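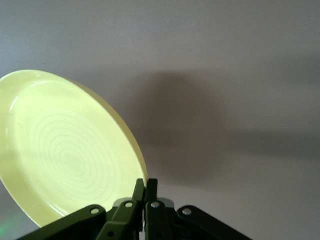
# Week 4: What "dishwasher safe" and "food grade" are worth as claims

Handout for Reading Product Claims, September 23, 2026. Instructor: Ghassan Yammine. Bring it back next week, marked up.

Last week we dealt with claims that are plainly false. Most of what you meet on a package isn't false. It is true in some thin sense and you are expected to hear something thicker. Plastic tableware is good practice because the items are cheap, the labels are short, and most of us stopped reading them years ago.

## 1. Who is talking?

Before you ask whether a claim is true, ask who made it and what it would cost them to be wrong. A maker that prints "dishwasher safe" on a plate has usually decided for itself what that means. It might mean the plate was washed many times and measured. It might mean that one person in the office put it through one cycle and it came out plate-shaped. The words are the same either way.

We looked in class at the leaflet for the Nidero children's set. It says the plates were "tested for 700 washes." Things the leaflet does not tell you:

- what temperature
- what detergent
- top rack or bottom rack
- how many plates
- what would have counted as failing

The last one matters most. If no result could have been a failure, there was no test. A plate can go cloudy, pick up scratches, warp enough to rock on the table, and still "survive" if surviving only means it didn't crack.

I don't say Nidero is lying. I have no idea. Neither do you, and the leaflet was written to make you feel that you do.

## 2. Words that sound like rules

"Food grade," "food safe" and "suitable for food contact" get used as if they were the same. Some phrases are tied to rules in some places, and some are just phrases. You have to look up which, for the country where the thing is sold, at the time it was sold. It's dull work. Do it anyway.

"BPA free" is a different kind of trick, or can be. It names one substance and says it is absent. It tells you nothing about what is present. Plenty of plastics never had BPA in them to begin with, so the label may be bragging about a thing that was never at issue. Compare "fat free" on a bag of hard candy.

"Non-toxic" I would simply cross out. At what dose, to whom, over what period?

## 3. The Bronel survey

Najwa Khalaf's reading for this week (in the packet, after the Bitar catalog pages) goes through a survey put out by Bronel, who sell plates, bowls and cups. The headline was that 64 percent of parents "prefer plastic for everyday meals." Her objections, shortened:

1. The people asked were on Bronel's own mailing list. They had already bought plastic plates.
2. The question offered plastic or glass. No steel, no ceramic, no "whatever is clean."
3. The report says "parents" in the headline and "respondents" in the tables. Those may not be the same people.

I would add a fourth. The survey ran in April and the press release came out the same month as the new catalog. That proves nothing by itself. It does tell you what the number was for.

Some of you felt Khalaf was too hard on them. Fair. She never shows that the real figure is lower, and her tone suggests she has. Hold her to the same standard. Showing that a number is badly supported leaves you with no number. It doesn't hand you the opposite one.

## 4. Reviews

The Tenanell store page shows 14 reviews for its divided plate. Two of them mention staining from tomato sauce and the rest are happy. Be careful here in both directions. People who are annoyed write more readily, and so do people who were sent the item for free. A review written the day the box arrived can tell you about color and size. It can't tell you how the plate holds up, and several of these claim to.

## For next week

Pick one item from your own kitchen. Copy out every claim on it or its package, word for word, and for each one write:

- the weakest thing it could mean and still be true
- the strongest thing a hurried shopper would take it to mean
- what evidence would move you from the first to the second

One page. I will not accept "the company probably tested it." Papers that trust nothing at all get sent back too, as that's just as lazy.

Khalaf reading again, section 2 only, for the discussion of the word "everyday."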